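Ticket 791: New single missing from artist page after release
Product: Titgate distribution portal
Opened by: Nazanin Rezaei, label services, Brumalar
Assigned to: Forough Babaei, catalog support
Priority: High
Status: Resolved

Opened Aug 16, 2025

Reported problem
The single "Alipour" by Skindier was delivered to all stores with a midnight release. The track plays from its direct link but does not appear on the band's artist page. Some 2,000 listeners who saved the song ahead of release have received no notice. The label requests correction before the radio mailing goes out.

Catalog support, first reply
The delivery file has been reviewed. The audio, artwork and release time were accepted without error. The primary artist field carries the name "Skindier" with a trailing space, and the portal therefore created a second artist profile. The single is attached to that profile. Please confirm the songwriter credits before we merge the two.

Attachments (3)
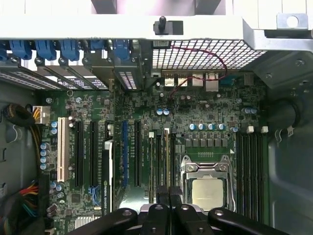
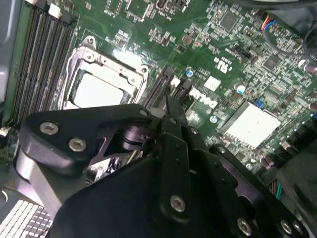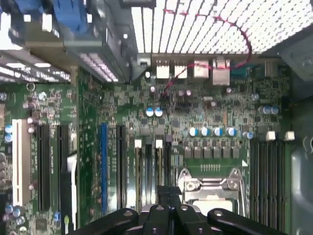

Open computer case and motherboard, three views

Label reply
Credits are confirmed as follows: words by Niloufar Nazari, music by Niloufar Nazari and Nima Nazari. Fereshteh Kiani is to be listed as producer only. The draft entered in January showed her as a co-writer and should not be used.

Catalog support, second reply
The profiles have been merged under the original artist ID. The corrected credits were sent to stores with the update. The release date and recording code are unchanged, and plays already logged will carry over. Of the stores on the delivery list, 2 had not yet taken the update at the time of writing. Those stores process changes overnight.

Label reply
The single now shows on the artist page in every store we checked. Saved-song notices have started to go out. One store still displays the old profile photo.

Catalog support, closing note
The profile photo is managed by the artist through the store's own account and cannot be changed from the portal. A request to trim blank spaces from name fields at upload has been entered as item 66 on the portal change list. This ticket may be reopened by replying within the standard support period.

Closed by: Forough Babaei
Resolution code: Metadata corrected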